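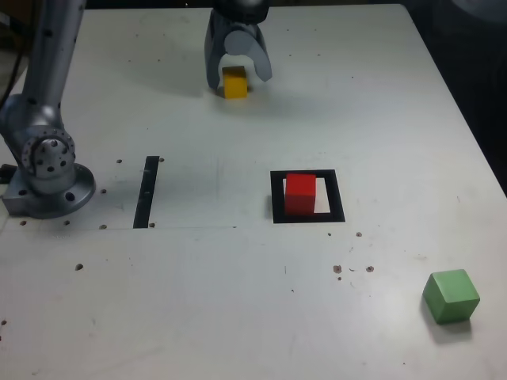
### 3.2 Déclarations de patrimoine et suites judiciaires

Le corpus réunit 200 déclarations déposées par les conseillers de la province d'Ododton au cours de 2 mandatures. Chaque dossier a été codé par deux lecteurs, puis relu par Olaniyan en cas de désaccord. Nous avons retenu comme anomalie tout écart entre le patrimoine déclaré à l'entrée en fonction et celui déclaré à la sortie, dès lors qu'aucun revenu connu ne le couvrait.

Les saisines du parquet restent rares. Quatre dossiers ont été transmis, tous après un changement de majorité – un calendrier que Sadowski et Krawczyk (chap. 2) relèvent aussi à Surkport. Les élus mis en cause invoquent presque toujours une manœuvre politique, souvent par voie de presse et avant leur première audition.

Figure 1 – Bras articulé gris argenté, embase ronde boulonnée sur un plateau blanc.
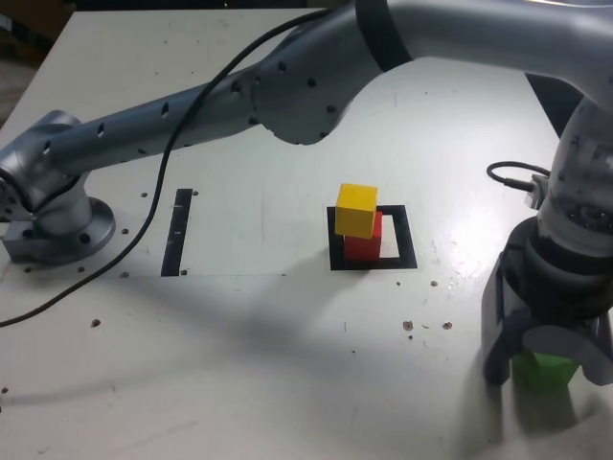 ### 3.3 Limites

Les déclarations antérieures à la réforme de janvier ne mentionnent pas les biens du conjoint. Les comparaisons entre mandatures portent donc sur les seuls biens propres.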